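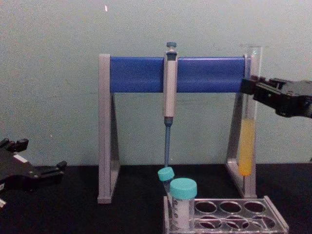
How I record tube-placing demos for the Fimbridge set

I get asked how we gather examples for our two-arm lab bench at Arngate, so I wrote down my routine. You'll want two arms you can drive by hand, a clear tube rack, a few capped tubes and one open tube with some colored liquid (yellow shows up nicely against a black table!).

Set the table first. The pipette stand goes at the back near the wall, the rack in front of it, and the capped tubes at the left end of the rack. Then leave the stand alone for the whole batch and only change where the tube starts and which hole it's headed for.
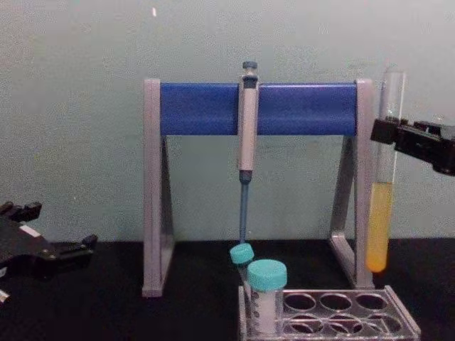 Next, do 2 practice runs with the recorder off. Go slow -- slower than feels natural -- and keep the tube upright the whole way. I park the idle gripper open on the left so it's always ready in the same spot.

Now record. I do 20 takes per batch and stop at 46 seconds if a take drags on. Start each one with the tube already in the gripper, line it up over the hole, pause for a beat, then lower it and let go.

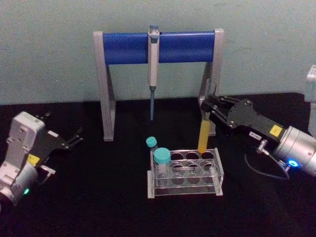 If you bump the rim, keep going and fix it. I tag those takes "recovery" in Didgate and they go in with the clean ones. A take only gets tossed if the tube drops or the recording skips. Save the batch before you break for coffee (I lost 14 takes in May that way, ugh).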